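제목: Re: [로봇모임] 8월 공개 시연 참관 후기, 그리고 다음 방문 건

안녕하세요, 아유바입니다. 답장이 많이 늦었습니다. 우선 비르기트 님의 지난 메일부터 인용합니다.

> Birgit Janssen 씀:
> 브루데일 공개 시연에 다녀오신 분들, 어땠는지 좀 들려주세요. 저는 출장 때문에 못 갔는데 너무 궁금합니다. 시뮬레이션만 보여 준다고 해서 망설인 분도 계셨던 걸로 알아요. 초보자가 따라갈 만한지도 궁금하고요.

네, 이번에는 실물 로봇 없이 전부 시뮬레이션이었습니다. 그런데도 저는 정말 즐거웠어요! 시연장에 들어가니 큰 화면에 가상 주방이 떠 있고, 두 팔 로봇이 보라색 냉장고 앞에 가 있더군요. 진행을 맡은 분이 로봇 몸에 달린 시점으로 보여 주셔서, 처음 몇 분은 고개를 이리저리 기울이느라 바빴습니다. (제 옆자리 분들도 다 그러고 계셨어요.)
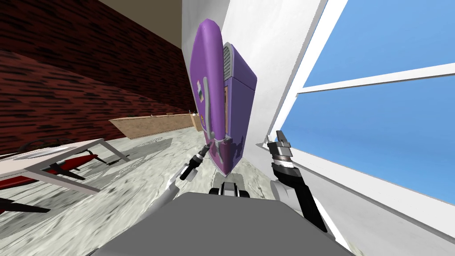

크와베나 아그베코 님은 쉬는 시간에 저를 붙잡고, 양팔을 한꺼번에 다루는 건 역시 한 팔짜리와는 차원이 다른 이야기 같다고 하셨습니다. 한쪽 팔이 움직이면 다른 쪽도 자리를 다시 잡아야 하니 계획 짜는 시간이 훨씬 길어지지 않겠느냐는 말씀이었고, 저도 고개를 끄덕였습니다. 커피가 다 식을 때까지 그 얘기만 했네요.

후반부는 오후 3시에 시작했고, 같은 주방에서 시점을 옮겨 가며 접근 자세를 설명하는 순서였습니다. 등록 데스크에서 나눠 준 안내지에 따르면 이 주방에서 돌려 본 시도가 모두 1,726회라고 합니다. 숫자가 커서 저도 한참 들여다봤습니다.

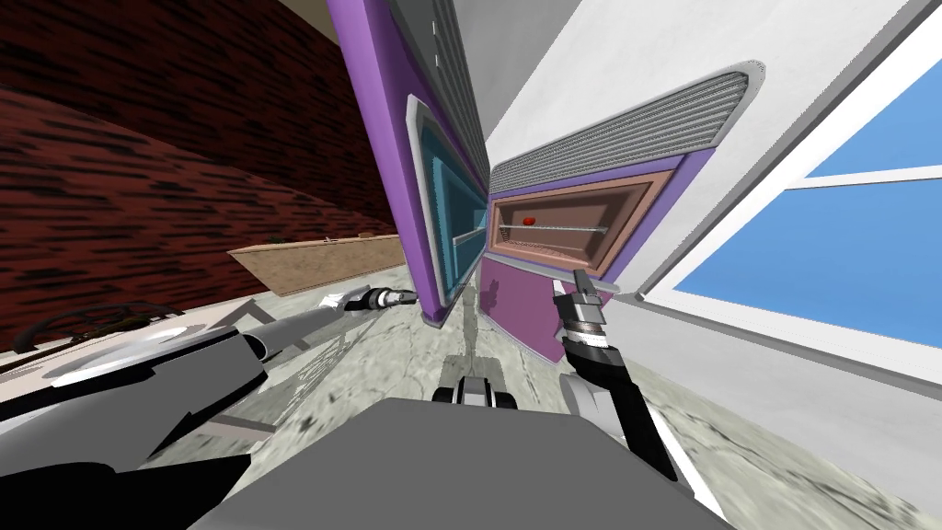 제가 개인적으로 제일 관심 있던 건 좁은 공간에 손을 넣는 문제였습니다. 작년부터 집에서 작은 팔로 선반 정리를 시켜 보고 있는데, 안쪽 벽에 손끝이 자꾸 부딪혀서 고생하고 있거든요. 그래서 오른팔 손가락이 오븐처럼 생긴 칸 쪽을 향하고 있을 때는 저도 모르게 몸이 앞으로 나갔습니다. 그 안에는 가느다란 금속 봉까지 가로질러 있어서, 우리 집 선반은 양반이구나 싶었어요. 질문도 하나 드렸는데, 칸 안으로 들어가기 전에 손목 각도를 먼저 정해 두면 한결 수월하다고 친절하게 알려 주셨습니다. 집에 와서 바로 해 보려다가 케이블을 못 찾아서 아직 못 했습니다만...

그다음에는 손 가까이에서 올려다본 화면으로 바꿔서 창틀과 그리퍼의 간격 이야기를 했습니다. 두 손가락을 벌린 채 창 앞에 두고, 보는 각도에 따라 거리감이 얼마나 달라지는지 생각해 보라고 하시더군요.

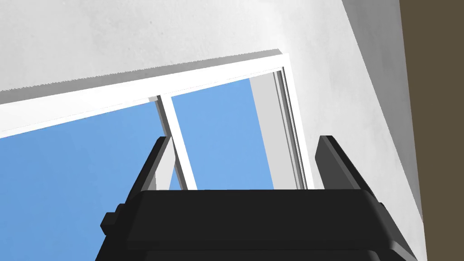
나나 치카타 님이 돌아오는 버스에서 말하기를, 다음번에는 구경만 하지 말고 우리가 직접 조종해 볼 시간을 달라고 부탁하자고 합니다. 조종석 하나에 2명씩 앉아 번갈아 하면 줄도 금방 줄어들 거라고요. 저도 대찬성이라 주최 측에 메일을 보내 두었습니다.

비르기트 님이 물어보신 난이도는 걱정 안 하셔도 될 것 같습니다. 설명이 천천히 진행되고, 모르는 말이 나오면 중간에 손을 들어도 다들 반겨 주는 분위기였어요. 다만 건물 입구가 뒤쪽 주차장 옆이라 찾기 어려우니 조금 일찍 출발하세요.

다음 방문은 정원이 16명입니다. 가실 분은 이 메일에 답장으로 이름만 남겨 주세요. 차편이 필요한 분은 그것도 같이 적어 주시고요.

아유바 움베이 드림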